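Brondum Games publishes its accommodation rules, all 60 pages of them

Briltonville, 1 Jul 2019

The organising committee of the Brondum Games has today published its Accommodation and Hospitality Agreement with the town of Briltonville, in full and with nothing blacked out. Readers who have followed the negotiations will know that this was promised rather earlier. The committee regrets the delay and wishes to point out that the document is at least shorter than it was.

The Agreement sets out who sleeps where, who pays for it, and who is to be telephoned when the hot water runs out. It covers athletes, coaches, judges and technical officials for the whole of the Games, which open in Briltonville in September with 14 sports on the programme. Spectators are not covered and are advised to book early, or to have relatives in the area.

Under the Agreement, 879 beds will be provided across the town. Most are in the student residences at Magalhães Park, which the college has agreed to hand over once its summer language courses have finished. The remainder are in guest houses, small hotels and private homes whose owners have signed up to the hosting scheme. The scheme pays a flat nightly rate per bed, and the rate is printed on page nine for anyone who enjoys an argument.
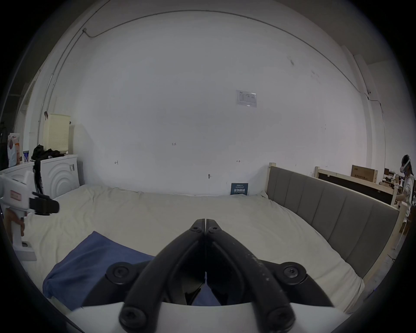 The committee had originally planned a purpose-built athletes' village on the old goods yard. That plan was dropped last year after the second set of estimates arrived, and the goods yard remains available to anyone with a use for a goods yard. Using existing rooms means that teams will be spread more widely than is usual at an event of this kind. A free shuttle bus will link every address in the scheme to the main stadium, the pool and the indoor arena, and will run from early morning until the last medal ceremony has finished and everyone has stopped crying.

Several parts of the Agreement were changed after the public consultation. The main changes are as follows.

Quiet hours now begin at ten in the evening in residential streets. Teams asked for eleven and residents asked for nine.

Hosts may decline bicycles in hallways but must offer somewhere dry and lockable instead. Vaulting poles are dealt with separately in Annex C, which runs to four pages and was the subject of two meetings.

Beds for basketball and volleyball players must be of extended length. The earlier wording, "or the player may be placed diagonally", has been removed.

Breakfast must be available from half past five on competition days. Hosts who feel strongly about this may have it delivered from the central kitchen at Magalhães Park at no charge.

"We have read the contracts of much larger events, and we admired their confidence," the committee said in a statement. "Ours is a small Games in a town with one ring road. We would like people to know what has been agreed in their name, including the parts about towels."

The Agreement also names the suppliers chosen after the spring tender. Dumadby will provide bed linen, towels and the laundry service, with sheets changed every third day and towels daily. The firm takes on the work for a fixed price, whatever the weather does to the cross-country course. Catering for the central kitchen will be announced separately once the tasting panel has recovered.
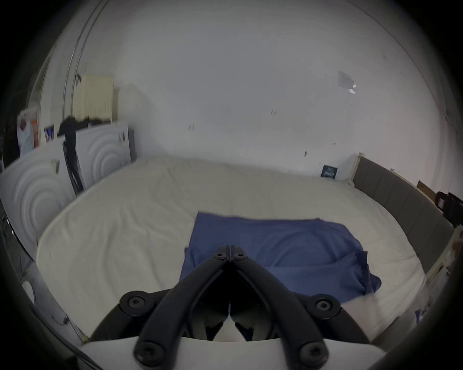

A large bed with an off-white fitted sheet.

Every room in the hosting scheme will be inspected before the Games. Inspectors will look at locks, smoke alarms, ventilation and mattresses, and hosts will receive a written report. A room that fails may be inspected again after 30 days, provided the owner has done something about it in the meantime.

Costs are shared between the organising committee and the town council, with the committee carrying any overspend. This clause was moved to the front of the document at the council's request and now appears in slightly larger type.

Copies of the Agreement can be read at Briltonville Town Hall and at the public library, or downloaded from the Brondum Games website. Printed copies may be bought at cost. Applications to join the hosting scheme remain open until all the beds have been found.

ENDS

Notes to editors

The Brondum Games is a multi-sport event for amateur athletes. Sports on this year's programme include athletics, swimming, basketball, volleyball and table tennis.

Media accreditation is handled by the Games press office at Briltonville Town Hall. Accreditation does not include a bed.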